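Old Hardware Corner > Builds and Rebuilds
Thread: Dell tower back from the dead (almost)

solderfish
Posted January 4, 2024
OK so I have been having way too much fun with one of these old black Dell towers and I need to tell people who will get it. It came out of a storage cupboard at Onditz, where I do the benches, and it was headed for the scrap pallet. I laid it on its side, pulled the panel and just fell in love with how this thing is laid out. Green board, the big DELL print, blue plastic latch on the drive bay, everything where you can reach it!

Plan so far: CPU out and socket cleaned around (NOT in), memory back in, hard drive in its blue caddy, then power. I have a box of parts from Driso to go with it. Pics at the bottom of the thread once I get them off the card.

Questions: do you put the CPU in first or the memory first? And is it worth changing the coin cell while I'm in there?

beigebox_forever
CPU first, always. You want all the elbow room you can get around that lever, and then the heatsink, and then everything else. And yes, change the battery. It costs less than a coffee and you will never have the case this open again.

Also, great pick. I have 4 of this general type in the basement and they all still boot.

tinhat_tuner
Going to disagree on the order. I do memory first on these. The slots take a good firm push and I would much prefer to do my pushing before there's a processor and a heatsink sitting next to them. Been doing it this way since I had a repair counter and never bent a thing.

beigebox_forever
You're pushing on the board either way. An open socket with those tiny contacts showing is the thing I worry about, and the sooner it's filled and clamped down the happier I am. Drop one memory stick on the pins and your afternoon is over.

tinhat_tuner
So close the load plate while you do the memory. Problem solved – two seconds.

beigebox_forever
Fair. I'd still do CPU first :)

mapleandmolex
Can I put in a word for the caddies? Those blue drive caddies are the best thing Dell ever did. No screws, squeeze and slide. I swapped 19 drives in one June at my old job and didn't reach for a screwdriver once. Every time I work on some other case with the screws hidden on the far side I think about them.

One tip, route the power cables before the drive goes in. That bundle from the power supply likes to flop right across the middle and you end up closing the latch on a wire.

solderfish
Yes!! The cables! I had that bundle held back with a Kemppainen clip but it keeps sliding off, so I'm going to try a soft tie. And I'm with you on the caddies, they make such a good click.

dusty_rails
What size is the drive? If it's 400 GB or under I'd put in an SSD and keep the old one for spares. Night and day difference.

solderfish
It's a silver Seagate, the full 3.5 inch kind. I know, I know, SSD. But I want it the way it would have been on somebody's desk, whirring and all. Maybe later I'll do a second one for speed.

mapleandmolex
Keep the spinner. Half the charm is the noise.

dusty_rails
The noise is the part I'm trying to forget, but it's your build. Are you going to load anything special on it?

solderfish
Melevo, the little music tracker! I have 274 songs I wrote in it years ago and I'd love to hear them on a machine of the right age. I get grinning just thinking about it.

tinhat_tuner
OK that's a good reason to save a tower. Where are the pics?

solderfish
All four in a row, in no special order.
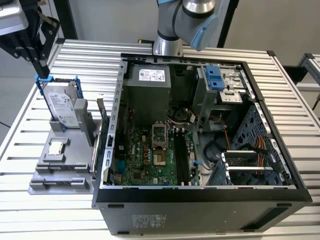
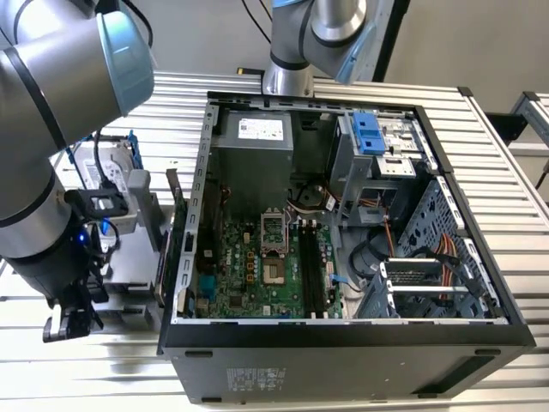
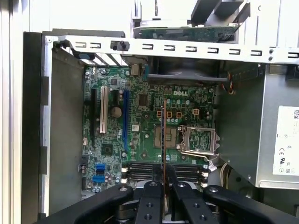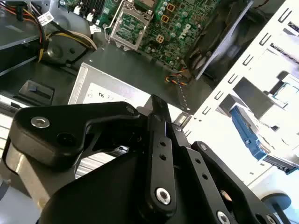 The Dell with its side panel off, DELL print showing on the green board in every shot.

beigebox_forever
Oh that's a lovely one. Third picture, the stick is lined up over the slots and the socket next to it is empty with the lever up. I see whose advice you took and I am choosing to stay calm.

tinhat_tuner
I also see whose advice wasn't taken about closing the load plate.

mapleandmolex
And there's the caddy with its blue tab in the second one! Happy now. Watch that red, yellow and black bundle, it's right across the middle of the case like I said.

solderfish
Soft tie goes on next, promise. And a fresh coin cell is on the shopping list.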